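February, afternoon. Name frequency counts, second pass on the Baselby school registers.

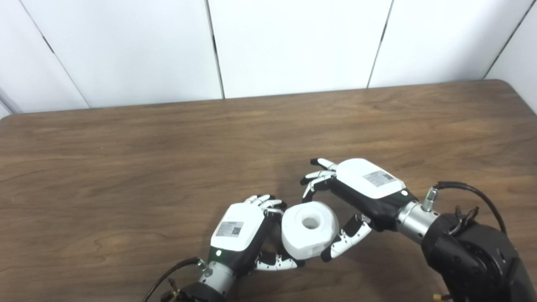
## Cleaning

- Started with 2,000 rows. After dropping blanks and double entries, 1,702 left.
- Nouhaila's script still treats Katherine and Catherine as one name. Hatem wants them apart, so I turned merging off for this run.
- Hyphenated names count once, under the full form – Anne-Marie is not an Anne.

## Ranking

Top 10 for girls holds steady with merging on or off, except that Catherine slips from fourth to sixth. Boys' list unchanged.

Flower names as a group (Rose, Lily, Violet, Iris) are up on the older registers. Ivy is missing from the lookup file and needs adding before we quote anything.

Still open: 6 entries with initials only. Ask Nouhaila Soliman if the Sitompul scans show them in full.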